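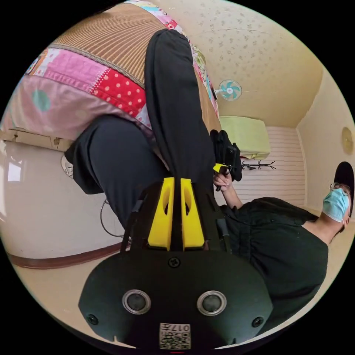 # Homework With a Gripper

At the Flakmont robotics club, members take the equipment home. Each pair signs out two hand-held grippers on a Friday-free schedule the club calls "the loop," keeps them for 7 days, and brings them back with a memory card full of household chores. Folding trousers is on the list. So are making a bed, stacking cups and putting shoes in a row.

The club started as a competition team. For several years it built wheeled robots that pushed balls into goals, and it did fairly well with them. Then the members voted to enter the Jerkine Challenge, where a robot arm has to handle cloth it has never seen before. Balls are easy by comparison. A pair of black trousers has no fixed shape, and dark fabric hides its own creases from a camera.

The team's answer was to collect its own demonstrations. A student holds a gripper, does a chore by hand, and the camera on the tool records the view. The recordings go into a training set that the team named Zindano. By the end of February it held 3,105 clips. The entry rules ask for at least 200 from any team that trains its own model, so the club passed that mark early and kept going.

The yellow fingers are the part members talk about most. They are printed at the club, and the shape has changed several times. Early versions were solid and too stiff to pinch a hem. The current ones have an oval cut-out near the upper half, and they are chunky enough to survive a drop onto a hard floor. A code label on the body tells the team which tool made which clip.

Working in real bedrooms brings problems that a lab table does not. The lens is very wide, so walls and ceilings bend around the edge of the picture. Patterned bedding is a particular nuisance. Early on, the software kept mistaking printed quilts for piles of small objects, and the team spent most of a month on that alone. Window light is another one — a bright patch on a wall can throw off the exposure for a whole clip.

The students keep a shared log of what goes wrong. Typical entries are short: "cable in the way," "dropped left leg," "too fast, redo." New members read the log before they are given a gripper, and most of them still make the same mistakes in their first week.

The arm itself lives in the club room and is called Dương. At the time of our visit it could pick up a towel, fold it once and set it down. Trousers were still giving it trouble at the second fold, where it tended to grab both layers or neither. The team had two changes to the finger tips waiting on the printer and planned to try them before the next round of clips came in.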